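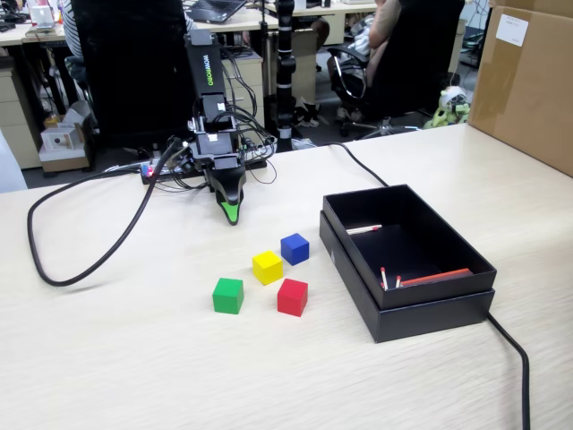 Everyone at Meso has an opinion on the arms by now, so I might as well put mine down before the next planning round eats it. I've worked here through the whole thing, from the first talk of automating the sample kits last January to now, and I think we got one thing right and two things badly wrong. The right thing first. We put the arm on a plain table in the same room as the desks. Blocks under the gripper, red, green, blue, yellow, a black box off to the right, cables wandering all over the tabletop, people sitting a few feet behind it getting on with their own work. You can walk past and see how slow it is. Good. People should see how slow it is.

Compare that to how Zistico did theirs. I was there for three years before this job. Closed room, badge on the door, paper over the window. Then one morning a meeting, and 31 people on the packing side learn that their shifts are "being reviewed". They had been guessing for months and the guesses were worse than the truth, mostly. Half of the good ones had already left. You can't run a change like that and then complain about morale.

So, open table. Fine. Now the complaints.

First one. The work around the arm is work and it isn't on anybody's sheet. Setting pieces out, putting them back, starting over, writing down what went wrong, starting over again. Our target for one task was 300 clean runs. Somebody sits or stands there for every one of them. Bořivoj Machala did most of the first batch, a man who has packed kits by hand for longer than I have had a job, and on the timesheet it went under "other". Other! He asked me once what he should tell his wife he does now. I said trainer. He said trainers get trainer pay. I had no answer and I still dont.

I brought this up and was told it's temporary. Everything is temporary. The 300 became 1000 when we added a second task, and the second task needs a third. If a thing takes up a good part of someone's day for half a year it's a job, give it a name and a rate. 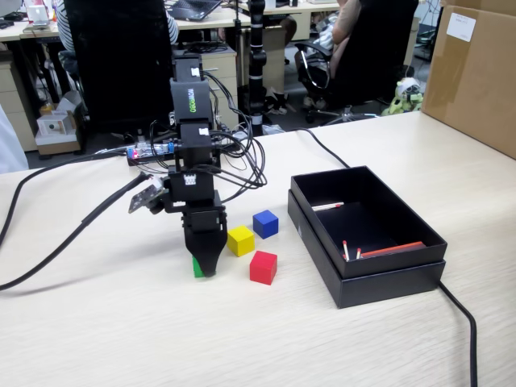 Second complaint, and this is the one I get heated about. We talk about the arm as if it were taking over what people do, whole, and it does a tiny slice. Picking up a piece and putting it somewhere. That's the slice. Machala's hands do that part without him. What he is really paid for is noticing – the bag that feels light, the lid that's from the wrong supplier, the order that can't be right because that clinic never asks for so many. Look at what's on our table: the gripper down over a green cube, three more cubes beside it, a few red-tipped matches and a flat orange-red strip in a box. Solid colors, simple shapes, nearly all sitting in plain view. Now think of a returns bin at four in the afternoon. Those are different worlds and the slide deck puts an arrow between them.

I'm not against it. I want to be clear on that since two people have already asked me if I am. Lifting the same tray 59 times before lunch is bad for a back and I would happily never do it again. If an arm can take the trays, let it take the trays. But then say trays. Don't say "the packing function".

The guy from Prantl who came to advise us had a nice phrase, people "move up" to the judgment work. Up to where? We have one lead position on that floor and it's taken. What happens in practice is that the easy stuff goes away and the hard stuff stays, so your whole day is the hard stuff. No breather. The light boxes were the breather, they were where you talked to the person next to you, where the new ones learned. A friend at Iltel says their error rate on the manual line went up after the arms came in and management was shocked. I wasn't. Take out every easy hour and see how sharp you are by the end of the shift.

What I would do. Give the table work its own line on the timesheet, starting now, and back pay the ones who did it under "other". Keep the arm in the open room even when it gets good, especialy then. Let the packers pick the next task, they know which one hurts. And leave some easy boxes on the manual side on purpose, even if the numbers say the arm could do them. Around one box in ten would be enough to start with.

The planning round is next week. I've asked for Machala to be in the room. So far I have a "we'll see".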